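Gallery: the Plarkbridge two-arm sorting bench

We've had so many kind notes asking what the Plarkbridge bench kit looks like once it's bolted together that a small gallery seemed overdue, so put the kettle on and have a wander through. It's on offer until the end of May, and 30 minutes of setup help comes with every order.

Both arms at the bench
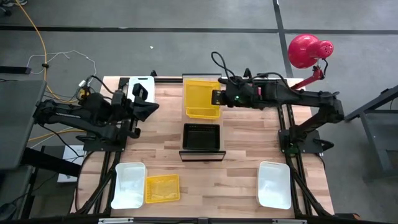
Two black arms facing each other over a butcher-block top, with white, yellow and black bins to work among. We're awfully fond of the red lamp.

Bins down the middle
White, yellow, then black, with a gripper coming in from either side. 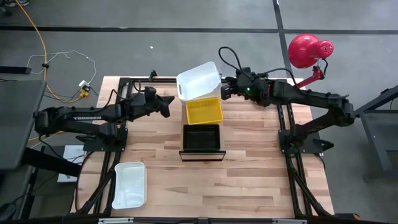 Bins aren't part of the kit, and any favourite tubs from home will do nicely – our friends at Bollbridge keep 40 of theirs in a cupboard. Ring us any Tuesday for a chat.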